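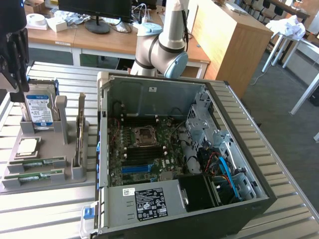 Aranka Fekete schreibt dazu, bei ihr sei der Arm beim Ausbau der Speicherriegel ohne Vorwarnung stehen geblieben, Meldung »Kraftgrenze Z«, und nach dem Quittieren habe er den Riegel schräg aus dem Steckplatz gezogen.

Der Fehler ist bekannt. Ursache ist meist eine noch geschlossene Verriegelung am RAM-Steckplatz. Der Greifer zieht gegen den Widerstand, die Steuerung stoppt, und beim Quittieren läuft die Bewegung von der alten Position weiter.

Vorgehen nach einem Kraftstopp:

Nicht quittieren. Erst Not-Halt drücken, dann Greifer von Hand öffnen.
Beide Riegelhebel prüfen und ganz nach außen klappen.
Arm im Handbetrieb mindestens 17 cm über das Gehäuse fahren.
Programm von vorn starten, nicht fortsetzen.

Vor jeder Zerlegung: Netzstecker ziehen, Einschalttaste 4 Sekunden halten. Das Netzteil bleibt geschlossen, auch bei stromlosem Rechner. Der CPU-Sockel wird nur bei geöffnetem Halterahmen angefahren. Ein Sockel mit verbogenen Kontakten ist in der Regel Ausschuss.

Ablage aus dem 3D-Drucker: Grate in den Führungen entfernen, sonst klemmen die Module beim Einlegen – gleiche Meldung, andere Ursache.

Nachtrag Juli: In der Grasent-Vorlage stand die Kraftgrenze zu hoch. Korrigierte Datei bei Cekport.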